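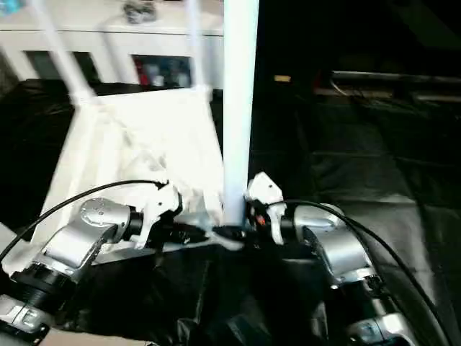 Most grasping benchmarks use objects that fit inside the hand. Fabian Auer's group at the Wusberg laboratory has spent the period since June on the opposite case, in which the object is much longer than the robot's reach and is fixed at one end. The test piece is a white vertical pole, and the two arms have to work on it from both sides, close to the clamp at its base. "Near the base the pole is stiff, so a position error shows up as force almost at once," Auer said. "Higher up it bends and hides the error from you."

The method, which the group calls Elgate, assigns the arms different roles. One gripper sets the contact and holds it under position control. The other is force-controlled and follows. The roles can be exchanged during a trial, and Auer considers the exchange the main result. In the earlier Sugden controller both arms ran the same law, and the pair tended to oscillate when the second gripper made contact.

The comparison covered 30 trials per controller. With Sugden, 11 trials ended in a force-limit stop. With Elgate, 6 did. Auer was careful about the size of the effect. "It is one pole and one mount. I would not quote a percentage from that."

Glenys Entwistle, who wrote the contact estimator, said the remaining failures had a common cause. The estimator needs 2 consecutive readings above threshold before it declares contact, and a slow approach at a shallow angle can push the pole sideways before the second reading arrives. Lowering the threshold produced false contacts from cable drag on the wrist. "The cables move with the arm, so their load changes with posture," she said. "We model it with a lookup table, and the table is coarse."

The black cloth over the work surface has no part in the control loop. Entwistle uses it to simplify segmentation of the pole in the camera data, which is logged for a separate study at Mallerthorpe.

The group plans to repeat the trials with a thinner pole and the same gains. Auer expects the role exchange to be slower there. The estimator will be retuned first.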